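22 February 2020
By Kirsty Ellery

Let people keep their odds and ends

My aunt moved out of her house in Nekitcombe last May, after living there for most of her married life. The family gave her a fortnight to sort it. Two of my cousins had read the same book on clearing out, and they went from room to room with rolls of bin bags, asking her whether she had used each thing in the past year. If she hadn't, it went in the bag. By the second day she had stopped answering and was sitting in the kitchen with her coat on.

I think we were wrong to do it that way, and I think a lot of the advice now given about clutter is wrong for the same reason. It treats a house as a store cupboard, where anything that isn't in use is taking up room. Most people don't live like that. They keep a jug because it stood on a windowsill in another house. They keep half a set of glasses.

The usual reply is that you can keep the memory and lose the object. I have tried this and it doesn't work for me. I gave away my father's tobacco tin when I moved to a flat, and I can't now say whether the lid was hinged. I used to know that without thinking about it. A photograph would have shown me the lid, but I wouldn't have picked it up on a wet afternoon and fiddled with it.

There is also the question of money. It is easy to throw out a spare kettle if you can afford another when yours breaks. Beryl Heywood, who taught me to sew and who is now in her eighties, keeps her buttons in sweet jars and has cut the zips off every pair of trousers her husband wore out. A niece offered to pay for a clearance. The quote was 199 pounds, and Beryl pointed out that she had not spent that much on buttons and zips in her whole life. She still has the jars and the niece still brings it up.

I don't say that everything should stay. Some people have so much in the house that they can't reach the cooker or get down the stairs safely, and they need proper help, given slowly by someone patient. That is a different matter from an untidy shelf. What bothers me is the way the two are now spoken of together, so that a woman with a full dresser is told she has a problem.

If you have to help someone clear a house, leave the small mixed things until last. Furniture is easy to decide about and so are old curtains. The shelf with a bit of everything on it takes longer, and it should be left alone until the person feels like talking. Then sit down with them. My aunt could have told us where every piece came from, and I would have liked to hear it. A good deal of it was in the van before I thought to ask.

She has a single room now. There is one shelf, and in the past few months she has begun to fill it with things from the charity shop. My cousins have noticed. I have asked them to leave it be, and I took her a brass bell the last time I went.

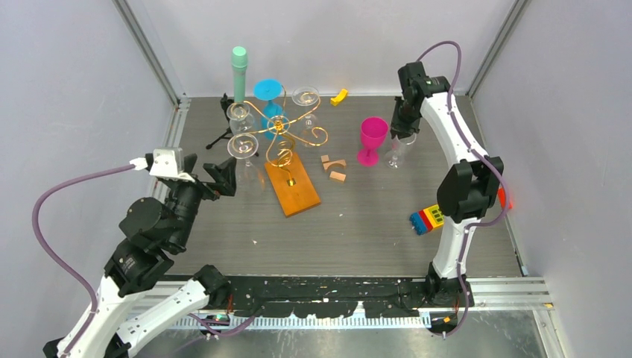
Related items

Why I still write cheques, by Bhupendra Pal
The bus to Nekitcombe and what we lost with it
Mending is not a hobby, by Zofia Kurek
Letters: more on garden fences
A small flat and a large piano, by Miłosz Domański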